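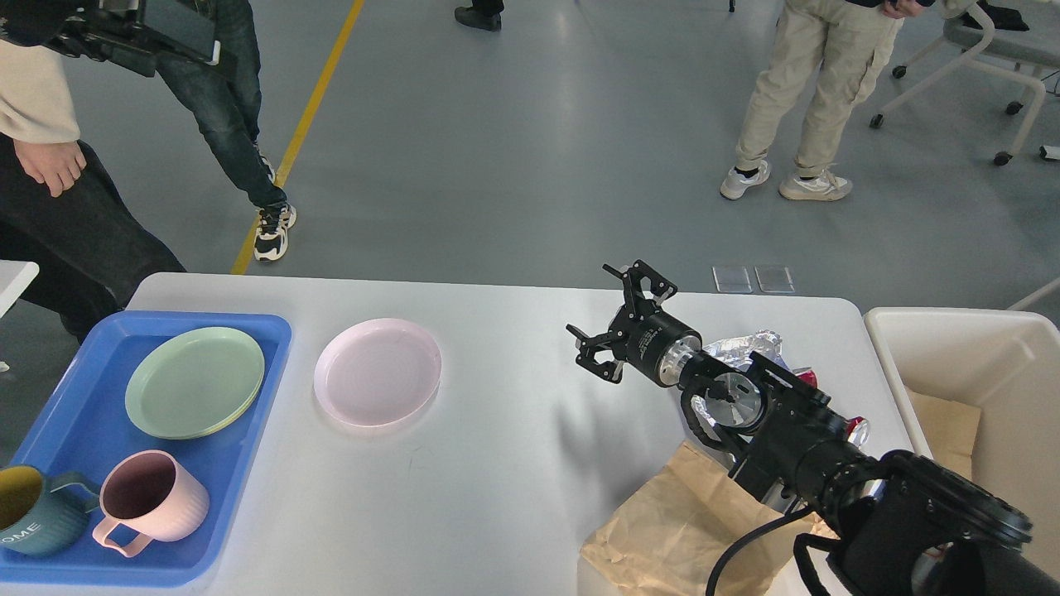 *Plates in the blue tray, rubbish still on the table.*

I have been reading about table clearing, which I realise is a sad thing to admit on a blog that used to be about allotments. It started in December, when I spent a long afternoon at a shared lunch in Piltstead and watched a room full of capable adults fail to clear one white table. Since then I've gone through more advice on the subject than anyone needs. Most of it I don't believe.

The advice I believe least is the Two Container Rule. You'll have come across it. One container for dishes, one for rubbish, everything on the table goes in one or the other, and you're done in five minutes. Hustley sell a whole kit based on it (tray, bin, laminated card) and the card really does say "five minutes". I'd like to meet the lunch they timed.

I don't object to the tray. A tray with a raised edge is a good thing. Plates stack in it, mugs stand up in it, and you can get the lot to the sink in one go if you've been sensible. My objection is to the idea that the sorting is the hard part. Anyone can tell a plate from a ball of foil. What people can't seem to do is decide what goes in first, and the laminated card says nothing on that at all.

Watch what most people do. They start with whatever is nearest. If that's a mug, in goes the mug, right in the middle, and then the plates have nowhere flat to go and end up leaning on it. Plates want to go in first, in one stack, up one end. Then the mugs go in the space left over, handles wherever they'll fit. I've heard it said that handles should all point the same way. I have tried this and it made no difference to anything, except that I was slower and felt I was being watched.

Then there's the last plate. One always gets left out by itself, next to the tray and not in it, as if being near it counted. I do this myself at home.

Now the rubbish. The card tells you to do "waste second", and my mother's generation would have told you to do it first, and I used to think this was a matter of taste. I now think the old way is better if there's food about and it matters very little if there isn't. Foil, a paper bag, a drinks can: none of that is going to spoil while you stack a few plates. Where I do get cross is with cans going in with the paper. In our bit of the county the paper has to be clean, and a can with a mouthful of pop left in it will see off a whole bin's worth. If you've only got one bin on the table you are going to be sorting it again later. So much for five minutes.

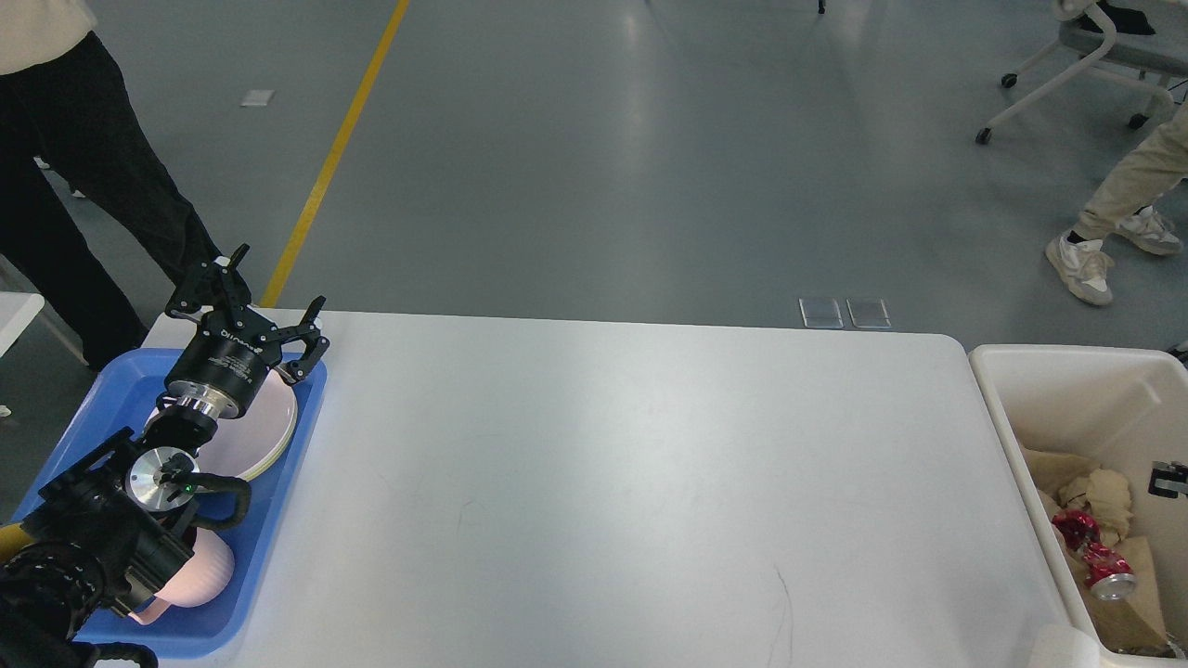 I'm also told that white tables are best for this sort of thing as you can see what you've missed. Well, yes, and you can see every scuff as well. I wiped at a dark line on one for ages once, thinking it was gravy, and it was a scratch. A colleague's church hall in Prulville bought 20 white tables for exactly this reason and I gather they've since bought tablecloths.

Bin at one end and tray at the other is a tip I did take away and keep. I was ready to sneer at it. But with the two side by side, people chuck things in a hurry and you find a serviette under the bowls, and with a table's length between them they seem to look first. I can't prove this. It may only be that they have to walk. I'd still keep the bin up at table height and not on the floor, whatever the books say about hygiene, for the sake of my knees.

As for the bin itself, the thing to know about crumpled paper is that it's mostly air. A bin that looks full after one lunch is usually half empty, and you can push it down with a flat hand. Take the cans out before you push. I have a small scar.

There is a Van den Broek booklet that gives a full chapter to "staging" your crockery, meaning that you stack like with like on the table before any of it goes near the tray. So every plate gets picked up twice. I tried it over a whole weekend with visitors staying and all it did was fill the table with little towers. They do have a point about bowls, mind. Bowls go in last and low down, by themselves, never on top of the plates, where they slide.
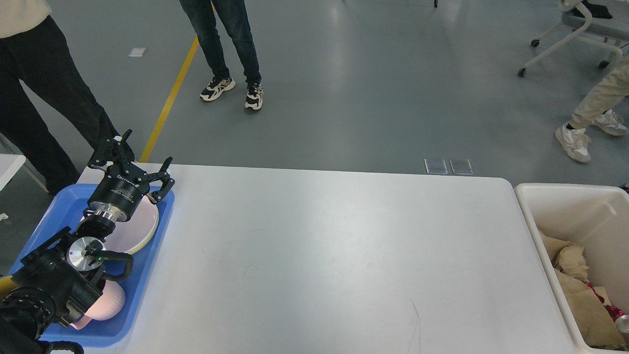
**Filed under: Kitchen & Tidying / Things I Don't Believe**

A few odds and ends from the comments on my last post, which I'm answering here as the reply box is broken again.

Someone asked whether the Hustley tray is worth it. It was £65 for the kit when I looked. I use a plastic one from the garden centre that had seedlings in it. Scrub it first.

Someone else says you should never carry a tray with mugs in it up steps. I do, but I take the mugs out if there are more than a few, and I go up sideways.

And to the person who wrote that a table with nothing on it "invites calm": mine invites post, keys and a bag of onions, usually by tea time. I'll do washing-up bowls next, if I can find the notes.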